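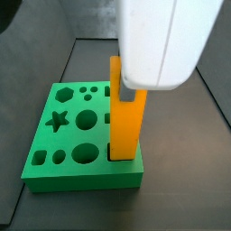

**Public Dialogue Practice › Methods and Tools**

## Merging in-room and online statements before the vote

**cytang** (Chun-yin Tang)

We ran the second round of the Skurlow conversation in November. Topic was regional transit and who pays for it. 759 people registered, split between the hall in Barua and the online rooms in Emeck. The in-room tables wrote statements on cards, which the scribes typed up overnight. The online rooms entered theirs directly.

After removing blanks and exact duplicates I have 1172 statements. The plan is to cut that to a ballot short enough that a person can finish it in one sitting, then open voting to both groups.

Questions:

1. Do you merge near-duplicates across the two channels, or keep separate pools until after voting?
2. If you merge, whose wording survives?
3. Does anyone weight by channel?

The card statements are short and blunt. The online ones run to three sentences and usually contain two claims. Clustering on text similarity mostly sorts them by length, so I get a "hall" cluster and an "online" cluster with very little topic signal.

---

**ylt_facil**

Split the compound statements first. A statement with two claims can't be voted on, since a person who agrees with half of it has no valid answer. Once you split, the length difference shrinks and the clustering should behave better.

On 2, we keep the shortest version that a member of the original table or room would recognize. We don't rewrite. If no version is usable we ask the group's scribe for a new one.

---

**rbajpai**

Disagree with splitting as a default. "I would pay a higher fare if the late bus came back" is one position. Split it and you get "I would pay a higher fare" and "bring back the late bus", and the first one is something the person never said. In the Lusow round this happened with conditionals all over the ballot, and participants complained that their views had been misreported. They were right.

My rule: split on "and", never on "if", "unless" or "as long as".

---

**ylt_facil**

Fair on conditionals. I was thinking of "the buses are dirty and the board should be elected", which is most of what I see. I'd accept your rule with a person checking each split. "And" can carry a condition too.

---

**pinyu.t**

Regarding 3: don't weight at the ballot stage. Record the channel as a field on every vote and report results both ways. If you weight before publishing, every later argument will be over the weights.

Also check how many people from the hall come back to vote online. In our last round it was poor, and the "combined" result was close to an online-only result. Paper ballots at the library helped a little.

---

**cytang**

Thanks. I ran the split with the conditional rule on the hall cards only, as a test. Forty cards changed. I have not done the online set yet.

@pinyu.t we had the same return problem in round one: 471 votes cast, and the hall was badly underrepresented. Emeck does store the channel, but the export drops it unless you tick the participant fields box. I found that out after closing the round.

---

**cj_tsao**

Two cents from the archive side. Keep the raw statements, with IDs, in a file that no one edits. Every ballot item should list the IDs it came from. When someone asks what happened to their card, you look it up and answer. Without that mapping the merge is a matter of trust, and in a public process people will question it.

I would also not cluster at all on the first pass. Two readers, one topic list, code independently, compare. It is slow – I know – but text similarity on short statements groups "more buses" with "no more buses".

---

**rbajpai**

Agree on the IDs. On hand coding, it depends on who the readers are. Two staff members from the sponsoring office will agree with each other and both miss the same things. Use one reader from outside.

---

**cytang**

Draft procedure, comments welcome:

1. Freeze the raw file and assign IDs.
2. Split on "and" where both halves stand alone. Leave conditionals intact. Second person checks each split.

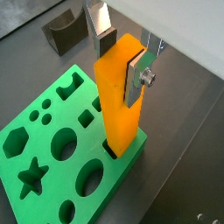
3. Two readers code by topic, one of them from outside the county.
4. Merge within a topic only, across both channels. Shortest recognizable wording survives, with source IDs attached.
5. Publish the mapping before voting opens.
6. Report totals unweighted, then by channel.

---

**ylt_facil**

Step 4 needs a time limit for objections from the original groups. We allow one week.

---

**pinyu.t**

Step 5 will bring in requests to change wording. Decide now whether you accept them. We didn't, apart from typos.

---

**rbajpai**

I'd accept them if they come from the person who wrote the card. Otherwise no.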